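Zarnari is a two-arm sorting robot built in the shared workshop Dustura in the town of Drarport. The work began in March as a project for learning and continued in the evenings. The builders call the control program Bartoš; it is written in small parts, so that a new member can change one part without stopping the others.

Each arm carries a black gripper with several fingers. The tasks use open plastic bins on a white table, one blue, one red and one translucent white. Objects are moved from bin to bin – first by a person who guides the arms, later by the program alone. The workshop keeps a log of 304 tasks and plans to reach 500.
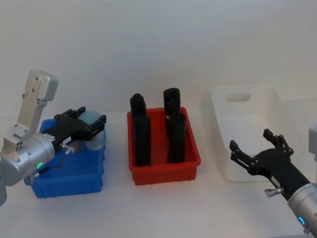

The plans for the table and the program are kept in a folder at Dustura, where members may copy them.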